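Looking After the Hand-Held Grippers -- Gallery

Posted 2022-12-27 by Edin Atanasov

We have kept one pair of hand-held grippers going in the Hasteo office since May. The brochure talk about "maintenance-free" capture hardware did not survive the first month. What follows is one picture from the desk setup and the notes I keep with it. I still don't believe half of what the setup guide says.
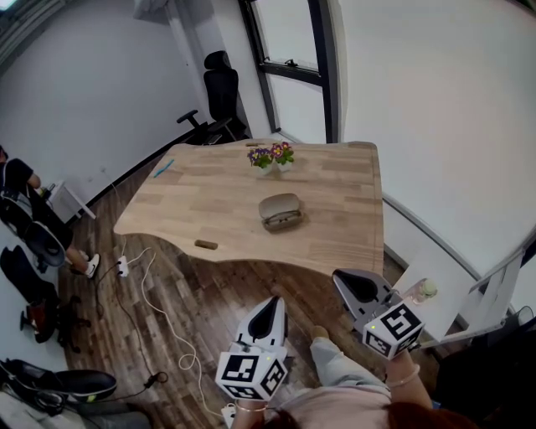 Both grippers over the desk, marker cubes toward the camera, a small green light on each. The glasses case and the blue pen are the test objects.

Lights. Green means the gripper has power. Sorin Vukčević reads it as "ready to record" and I keep telling him it means no such thing. We had 50 recordings in one batch with both lights green, and six of them were useless.

Marker cubes. Wipe with a dry cloth, never alcohol. The print on our first set went gray at the corners and the tracking began to wander -- slowly enough that we blamed the software for a week. Check that the cube doesn't turn on its mount. If it does, tighten it and calibrate again, whatever the guide says about small movements being fine.

Finger pads. The supplier claims 60 hours before a change. Ours start to slip on smooth things at roughly half that. A pen lying flat is the meanest test I know, so I use one. If the pads skate off it twice, swap both sides together.

Cables. Most of our dropouts came down to a plug that had worked loose. Before every session, push everything home at the power strip and see that no cable runs where a foot will drag it.

Log. We stand at 1,367 recordings on this pair. Sorin wants to stretch the calibration interval on the strength of that number. I'd like to see the error figures for the last batch first, and he hasn't sent them.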